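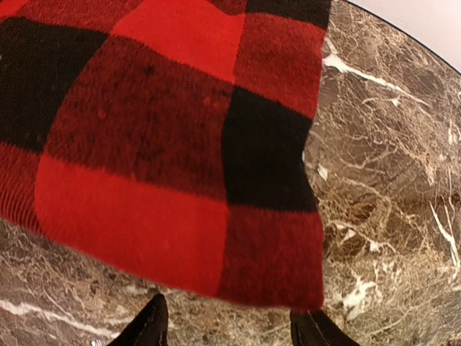 Macedo wrote, in April:

> The House asks for guidance on the large red and black check knits. Under the present
> procedure each piece is to be folded in thirds and stacked on the shelf with the blankets.
> Our staff report that the checks do not line up when this is done, that the folded edge
> creases through the middle of a block, and that lint is carried from one piece to the next.
> We would also ask whether the stone counter may continue to be used for folding, or
> whether a padded table is required as it is for the quilts.

Posted in April by the Linen and Furnishings Office, Lundier
To: all houses on the Bimitance list

The Office thanks Macedo for its message. As similar enquiries have been received from other houses, the reply is circulated to the full list.

1. Folding. The instruction to fold in thirds was written for plain blankets and should not be applied to large checks. With immediate effect, checked knits are to be folded along the line where two colours meet. Lay the piece flat, bring one side over to the nearest colour change past the centre, and smooth outward with the flat of the hand. Staff should not pull at the corners to make the blocks square. Knit fabric gives under its own weight, and some distortion in the check is to be expected while a piece is hanging or partly draped.

2. Surface. A polished stone counter is acceptable for folding, provided it has been wiped and dried beforehand. Marble has the advantage that it does not catch on the knit. The disadvantage is that a heavy piece left hanging over the edge will tend to slide to the floor, and for this reason at least half of the cloth should be resting on the counter before folding begins. No padded table is required. Houses that already own one may use it.

3. Lint. Pale lint shows readily against dark red and black and should be removed before the piece is folded. A soft clothes brush, used in one direction only, is preferred. Adhesive rollers are permitted on blankets but not on sweaters. Small fuzzy bumps in the surface are not to be cut with scissors - please set the piece aside for the mending basket.

4. Storage. Checked knits are to be kept apart from white and cream linens, with no more than 3 to a stack. They should not be hung, either on rails or over the backs of chairs. Item 22 of the shelf list has been amended accordingly, and shelf labels may be corrected by hand until the new sheets arrive.

5. Washing. The existing instructions stand. Cool water, a gentle cycle, and drying flat away from direct sun. Red pieces should be washed separately for the first several launderings. The tumble dryer is not to be used for any knit, whatever the care label may allow.

Houses holding pieces from the Jelum order are asked to check the side seams when next folding, and to report any loose threads to this Office under reference 709. A seam that has opened should be pinned, not stitched, until a reply has been received.

Further questions may be sent to the list. Replies concerning a single house are best addressed to the Office directly.

Linen and Furnishings Office
Lundier, Room 222

Contact the list office | Copyright Bimitance | Back to top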